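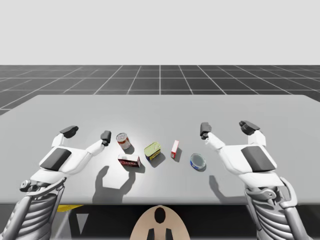

Par Iraís Esquivel – Lettre Baltetton, avril 2022

Ranger les courses reste une corvée que les machines font mal. Chez Zirkwood, Tibor Sipos et Yesenia Cervantes y travaillent depuis l'hiver, entièrement en simulation : deux bras blancs, une table et cinq produits d'épicerie. Le programme, baptisé Flerkidix, doit apprendre à saisir chaque article et à le poser à l'endroit voulu.

L'équipe a lancé plus de 3000 essais virtuels. Les boîtes rondes passent assez bien. Les emballages couchés posent problème, surtout quand un voisin gêne l'approche des doigts. « Un enfant de six ans pousse la boîte et n'y pense pas. Pour nous, c'est deux mois de travail », dit Yesenia Cervantes.
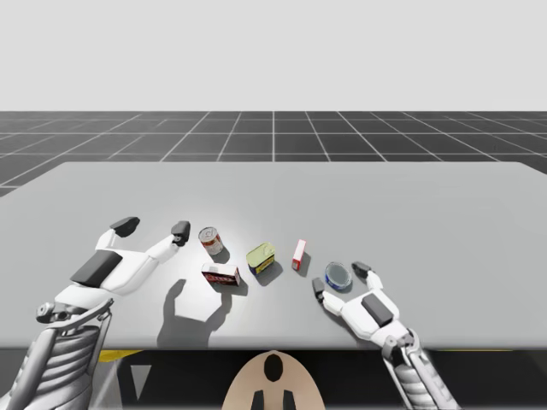 Soupe, thon et autres produits entre les deux mains du robot simulé.

La simulation coûte peu et ne casse rien, mais elle ne dit pas tout. Un carton réel s'écrase, une étiquette glisse. Jagadeesh Shetty, qui gère la réserve d'un magasin à Phuthong, attend de voir : il manipule 800 articles par matinée et n'a pas de place pour une machine lente.

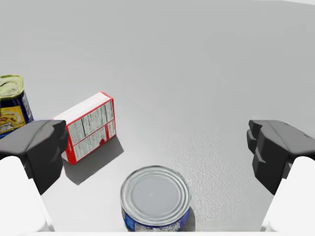
Le carton couché, entre une boîte rectangulaire et une conserve ronde.

Les premiers essais sur du matériel réel sont prévus à l'automne, avec 2 bras et 500 articles. Pour la cuisine des particuliers, Tibor Sipos ne donne pas de date.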